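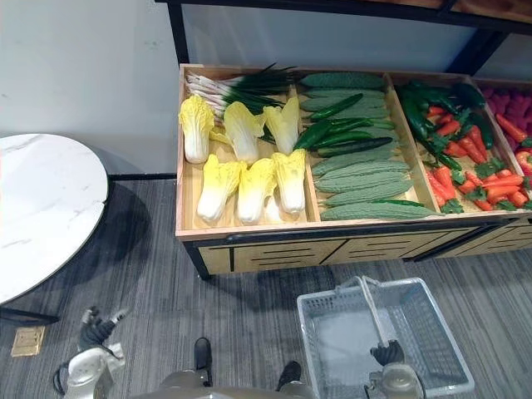
Comment chercher un mot sanskrit dans Drultora quand on ne sait pas taper les signes diacritiques ?
Tapez-le sans les signes et laissez active l'option « Recherche souple ». Pour « prajñā », la saisie « prajna » suffit. Le lexique proposera ensuite les formes voisines, parmi lesquelles il faudra tout de même choisir.

4. Rechercher un terme et lire sa notice

Cette section suppose que le lexique est installé et que le module Betex (translittération) est activé. Si la barre de recherche reste grise, revenez à la section 3, que tout le monde saute.

4.1 Lancer une recherche

1. Ouvrez l'onglet Lexique.
2. Choisissez la langue source : sanskrit, pali, hindi ou marathi. Le réglage « Toutes » existe aussi, pour les lecteurs qui aiment les longues listes.
3. Saisissez le terme. Deux caractères au minimum sont exigés.
4. Appuyez sur Entrée. Les résultats s'affichent par pages de 30.
5. Cliquez sur une entrée pour ouvrir sa notice.

Note : la recherche souple confond volontairement les voyelles brèves et les longues. Elle vous donnera donc « bala » (la force) et « bāla » (l'enfant) sur la même page. Les parents de jeunes enfants n'y verront peut-être pas d'erreur, mais le dictionnaire, lui, maintient la distinction.

4.2 Saisir les diacritiques

1. Cliquez sur l'icône en forme de clavier, à droite de la barre.
2. Sélectionnez le système IAST ou l'écriture devanagari.
3. En IAST, doublez la voyelle pour obtenir la longue : « aa » devient « ā ».
4. Pour une consonne rétroflexe, tapez un point avant la lettre : « .t » devient « ṭ ».
5. Vérifiez l'aperçu sous la barre avant de valider.

Attention : ne collez pas un mot copié depuis un vieux PDF sans le relire. Certaines polices anciennes affichent un « ṣ » impeccable à l'écran et livrent au presse-papiers un signe de paragraphe. Betex corrige les cas les plus courants et abandonne dignement devant les autres.

4.3 Lire une notice

La notice comporte deux volets. À gauche, les sens, classés par tradition (bouddhisme, hindouisme, jaïnisme). À droite, les sources et les variantes orthographiques.

1. Commencez par l'étiquette de tradition. Un même mot peut désigner une vertu dans un traité et une maladie dans un autre.
2. Dépliez « Étymologie » pour afficher la racine verbale. Les racines sont précédées du signe √, qui n'appelle aucun calcul.
3. Cliquez sur une abréviation pour voir le titre complet de l'ouvrage.

Note : les notices marquées « Gavrilă » proviennent du glossaire du même nom, dont les définitions sont brèves au point de paraître vexées. Pour un exposé plus long, affichez en priorité le fonds Grosska (menu Préférences, puis Ordre des sources).

4.4 Ajouter une remarque

1. Au bas de la notice, cliquez sur « Proposer ».
2. Rédigez votre remarque et indiquez une référence : auteur, titre, page.
3. Enregistrez.

Attention : la session expire après 60 minutes d'inactivité et le texte non enregistré disparaît avec elle. Le bouddhisme a beaucoup écrit sur l'impermanence ; l'équipe technique recommande plutôt le bouton « Brouillon ».

Les remarques sans référence sont conservées mais restent invisibles pour les autres lecteurs. Pour modifier une remarque déjà publiée, voir la section 6.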